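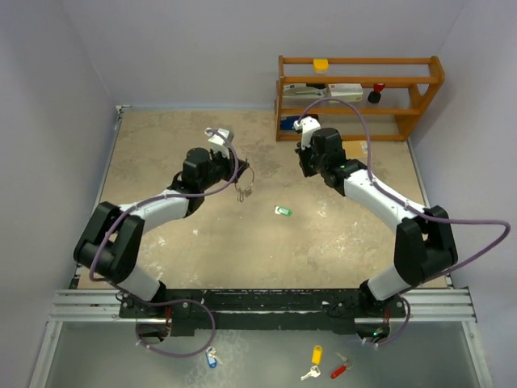

Page last changed: April 2020

3 min read

The Serkell tabletop shelf is sold as a place for small things that get lost on a hallway table: keys, coins, mail, gloves. I bought mine in orange for 671 crowns, and a pack of Posex key tags along with it. I have been using both since July, so this review covers daily use as well as the first impression.

The shelf is wood, painted orange, with slanted side supports and three horizontal rails that form the levels. It comes flat. Assembly took me one evening, mostly because the screws go in at a slight angle and the pilot holes on the left side were too shallow. I deepened them with a hand drill. Svatopluk Kopecký bought the same shelf in July and his holes were fine, so it may vary from one box to the next. The instruction sheet has drawings only, and the drawing for the middle level is upside down.

Once together, the shelf stands steady at the back of a table. It does rock if you put it on a rug or a thick cloth. The slant of the sides means the top level is easy to reach and the lower ones are a little harder, so I keep the things I use most on top. I have a small yellow container up there for coins and the spare mailbox key. Envelopes go on the middle level. Large ones stick out on both sides, but they stay put.

The paint is good on the faces and thin at the ends of the rails. Mine has two chips, both from keys. If you are in the habit of throwing your keys down when you come in, expect more of these. The color does not rub off on a damp cloth.

What the shelf does not have is a hook. Keys have to lie flat on a level or go in a container. Jarmila Pešek added a brass cup hook under the top rail of hers and it held, though the wood started to split where she had not drilled first. I think a hook should be in the box at this price. The Šťastný shelf costs 570 crowns and comes with hooks, but it is narrower and only sold in gray.

The Posex tags are simpler to judge. Mine is green and white, small, and lies flat. The color is easy to find on a beige tabletop, where a plain metal tag would get lost. Writing with a ballpoint smeared on the first day. A permanent marker lasted until I wore it off in my coat pocket, and then I wrote it again. The ring that comes with the tag is too thin for a house key and opened up in my bag – I now leave the tag off the ring and keep it with the spare set at home.

Nisreen Karaki asked me if the shelf would work in a kitchen for spice jars. I tried it with six jars and it carried the weight, but the levels are shallow and the jars hang over the front. I would not use it for that.

I would buy the shelf again in the same color. I would not buy the tags again unless Posex changes the ring. Replacement screws for the shelf can be ordered from Serkell by email, and mine came in a plain envelope after 2 weeks.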